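Biobank genetics and who's actually in them
6 min read · 167 comments · 95 shares

gridham_gal
Got the letter from the Prirura biobank in July asking if I'd let them re-use my blood sample for a new genetics study. I ticked yes and then lay awake wondering what good it does anybody. My mum's family is Tamil, dad's is Finnish (hence the Toivonen on the envelope), and the leaflet says most of their donors so far are from one very similar background. So whose medicine are we building? 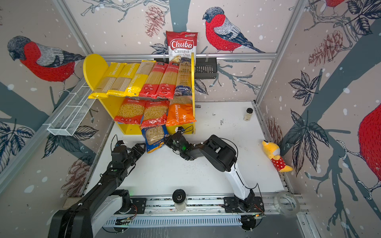
Anyway, I rang the number on the letter and got a lovely bloke named Hugo Carretero, who said they've recruited 376 people through the Grolville clinic and want a lot more from families like mine. He was pretty frank that the risk scores they've got now work worse for people who aren't well represented. I knew that in a vague way, but hearing it on the phone while making the kids' tea was a bit different!

banksia_bob
Good on you for ticking yes. I said no to mine. I'm all for research, but the consent form was 6 pages and the bit about commercial partners was one line. If some company makes a packet from my spit I'd like a say in it.

gridham_gal
Fair enough, I did skim that part (bad, I know). I've dug the form out again and it's on the kitchen bench for tonight.

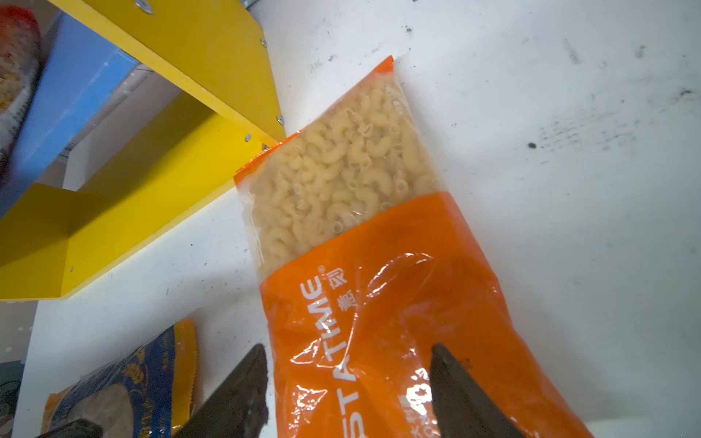
Can you pull out later if you change your mind?
You can withdraw whenever you like by writing to them, and they'll destroy what's left of the sample, but results already used in a finished study stay in it.

banksia_bob
See, that last bit is what bugs me. "Withdraw" ought to mean withdraw.

tassie_lab_rat
I work in a lab (different one) and you can't un-publish an average, Bob. Your numbers are mixed in with everyone else's by then. The commercial line is a fair whinge though, ours got rewritten after donors complained and it's much clearer now. I'd email them and ask for the long version.
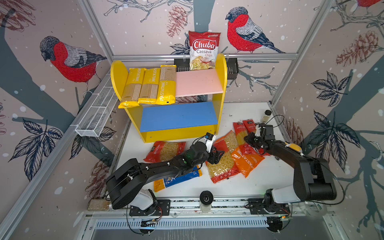

Marnie reckons you're both missing the bigger problem, as she put it to me over the phone last night: the clinic only takes samples during work hours, so shift workers and anyone out past the ring road never get asked. You can fix the form all you like and still end up with the same sort of donors.

gridham_gal
Ooh, hadn't thought of that. I had to take a morning off for mine and my boss was decent about it. Will ask Hugo if they do evenings.

banksia_bob
If they do evenings and send me the long version I'll have another look at it. Not promising anything.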